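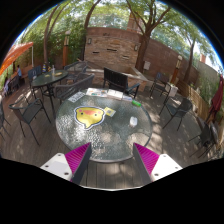 ドゥエイン・ザモラ
タラベラ集合住宅 共用部運営担当

07/12/2021

共用デッキのガラス天板テーブルの利用について、8月に改めた内容を含め、この個人ブログにも記録しておく。掲示板に貼り出した文面は要点のみであり、経緯をお尋ねになる方が続いたためである。なお、本稿は筆者個人の責任において記すもので、管理組合の正式な通知に代わるものではない。

デッキの丸テーブルは、紙の工作や印刷物の仕分けに使われることが多い。ひよこの顔をかたどった大きな黄色の切り抜きのように、室内の机では場所を取るものも、丸い天板であれば周囲に紙類を並べたまま広げておくことができる。印刷物は奥の縁に沿って弧を描くように置き、手前を作業のために空けておく。筆者もこの置き方が最も扱いやすいと考えている。

天板のガラスは表面に凹凸のある灰緑色のもので、日が差すと細かな光の粒が散る。眺めとしては好ましいが、文字を書く作業には適さない。薄い紙に鉛筆を当てると凹凸を拾い、線が波打つ。下書きや宛名書きを行う場合は、必ず厚紙または下敷きを用いること。下敷きは集会室の棚、スカサリの紙箱の中に2枚入れてある。使用後は同じ箱に戻していただきたい。

糊とはさみの使用は差し支えない。カッターの使用は認めていない。春先に天板へ細い傷が入り、業者のトリケロに確認を依頼したところ、強度には影響しないものの研磨では消えないとの回答であった。傷は今も残っている。カッターを必要とする作業は、集会室の作業台にカッターマットを敷いて行うこと。

糊が天板に付着した場合は、乾く前に湿らせた布で拭き取る。乾いたものは、ぬるま湯を含ませた布をしばらく載せておくと柔らかくなる。金属のへらで削ってはならない。縁の薄い金属枠とガラスの境目には紙くずが入り込みやすく、ここは乾いた歯ブラシで掃き出すのがよい。洗剤はフェベルの中性のものを備えてあるが、日常の清掃では水拭きで足りる。

印刷物の配置については、住民のダリオ・ヴァレンティーニ氏より、種類ごとに重ねてはどうかとのご提案をいただいた。検討のうえ試みたものの、重ねると下のものが見えず、同じ紙を二度探すことになったため、現在は一点ずつ離して置く方式に戻している。小さなカードは大きな切り抜きの脇に寄せておくと、片付けの際に取り残しが少ない。冊子や折った紙は、開いたままにせず閉じて置くこと。

風のある日は重しを使用する。ただし、石や鉢など底の硬いものをガラスに直接載せることはご遠慮いただきたい。布袋に米を詰めた重しを集会室に用意してある。予報で強い風が見込まれる日は、重しの有無にかかわらず、デッキでの紙の作業を見合わせる。

色の濃い紙を日なたに長く置くと退色する。昨年、黄色の画用紙で作った飾りを午後いっぱい外に出したところ、重なっていた部分とそうでない部分とで色に差が生じた。作業の時間は一回につき60分までとし、続ける場合はいったん紙類を屋内に収めること。濃緑色のガラス天板のテーブルについても、同じ扱いとする。

利用の申し込みは、集会室入口の用紙に氏名と部屋番号を記入する方法による。904号室の方からは前日までの申し込みでは間に合わないとのご意見があり、8月以降は当日の朝の記入も受け付けている。先に記入のあった方を優先し、丸テーブルが使用中のときは、もう一方のテーブルを利用いただくか、時間をずらしていただく。

片付けは次の順に行う。まず小さなカード類を封筒に入れ、次に印刷物をまとめ、大きな切り抜きは最後に平らなまま運ぶ。切り抜きを筒状に丸めると、白い縁の部分に折れ癖がつきやすい。保管には集会室の平たい引き出しを使い、間に薄紙を一枚挟む。天板を拭いたのち、デッキの床板の隙間に紙片が落ちていないかを確かめていただきたい。隙間に入ったものは、無理に押し込まず、竹串で手前に寄せて取り出す。

切り抜きの型紙を希望される方には、集会室で写しをお渡ししている。残りは23部である。型紙の縁には白い余白を付けてあるので、外側の線に沿って切ること。くちばしと頬の色は各自で塗っていただいて構わない。

天板の傷や縁の緩みに気づかれた場合は、申し込み用紙の備考欄に位置をご記入いただきたい。次回の点検の際に併せて確認する。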